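Geltent Play Log – README

Print this page | E-mail this page

# Geltent Play Log

Play-by-play charting data for the Stallon football league, one row per snap. Charting is done from game film by two people working apart, and their sheets are merged afterward.

## Contents

- `plays.csv` – down, distance, yard line, formation, play type, result
- `drives.csv` – start, end and outcome of each drive
- `rosters.csv` – jersey number and position by week

The set covers 13 teams. Preseason games are left out. Penalties that wipe out a snap are kept as rows with `play_type = none`.

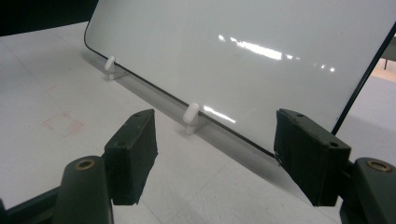 Formation labels follow the Juntunen scheme, with 20 base codes. A tight end split more than 2 yards from the tackle is coded as a slot receiver. Disputed snaps are settled by Teemu Hirvonen and Impi Heinonen in the Wednesday review, where the play is drawn on a whiteboard. Glare from overhead lights can streak across a glossy board like this one, so do not use photos of it as a source for labels. The agreed code goes straight into `plays.csv`, and `reviewed` is set to 1.

## Known problems

- Motion before the snap is missing for week 13.
- Two-point tries carry no down or distance.
- Fasel home games have one camera angle only. Safety depth is blank for these.
- Sacks and scrambles were mixed up in early files. Use the July release or later.

## Use

Join tables on `game_id` and `drive_id`. Jersey numbers change during the season – always join `rosters.csv` on week as well. Yard lines run from 1 to 99, counted from the offense's own goal.

Related items
Geltent Kicking Log
Juntunen formation codes
Stallon schedule files

Contact: Impi Heinonen | © Geltent | Back to top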